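The Quiet Pleasure of an Old Tower

A second life for the beige-box generation starts with the side panel off

My first desktop computer had a hard drive I never once saw. I heard it plenty, whirring under the desk while I wrote terrible short stories, but it never crossed my mind that I could take it out and hold it. I wish someone had told me how easy it is! Old office towers are some of the friendliest machines ever built, and the hard drive is the best place to start getting to know one.

At Skellstead, a repair workshop on the edge of Ovbridge, retired towers come in by the pallet — 500 in a good year. Some go back out to families and schools, some are broken down for parts, and every one of them gets its drive looked at first. I spent two happy days there in November and came home wanting to open everything in my house.

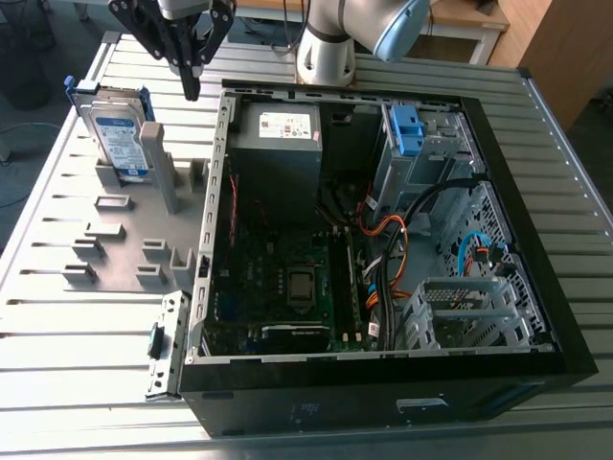 Side panel off, power supply and motherboard in view, and a drive standing upright in its blue caddy.

The caddy is the part I fell for. It's a simple plastic cradle that grips a 3.5-inch drive along both long sides, with a tab to hold on to. You squeeze, you slide, and out it comes. Plenty of older cases make you hunt down four little screws instead, and one of them always rolls under the radiator.

Laying the tower on its side makes a huge difference, too. Everything faces up at you, the light gets in, and your hands have somewhere to go. I'd been working on computers standing up for years (bent over, flashlight in my teeth) and I will never do it again.

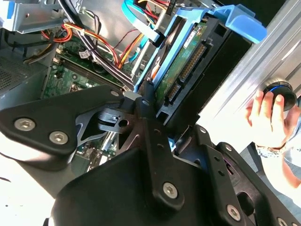 Benedetta Bellini
Contributing Writer, Home and Workshop

Turn a drive over and you find its green circuit board, dotted with tiny parts, and the connectors along one edge. Data goes through one, power through the other. Both plugs are keyed so they only fit one way, and I love that somebody thought of it. Pull by the plug, never by the wire, and if it won't budge, look for a small metal clip before you pull any harder.

Cables are where beginners get nervous, and I get it. The inside of a tower can look like a bowl of noodles. But the colors help: on most power leads yellow is 12 volts, red is 5 and black is ground, and a bright data cable is easy to follow from one end to the other with a fingertip.
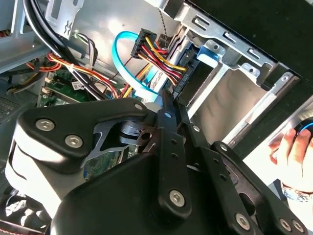

Do I need to erase a drive before I give a computer away?
Erase it or take it out and keep it, because deleting files leaves most of your data where it was. A full overwrite on a 500 GB drive can run for hours, so start it before bed.

The people at Skellstead are also wonderfully fussy about where things go. A part with its own place doesn't get sat on, and I've adopted the idea at home with a 40-cent egg carton for screws and a shoebox for brackets. My friends in Prurnidthorpe went further and cleared a whole closet shelf.

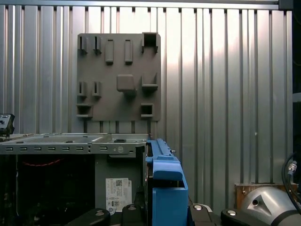

Open chassis, with a board of holders and brackets against the ridged metal wall.

If you want to try it yourself, ask around for a tower somebody is about to throw out. Unplug it, press the power button once to drain what's left, touch bare metal on the case, and take your time. Mine came from a neighbor's garage, and the drive is sitting on my desk as I write.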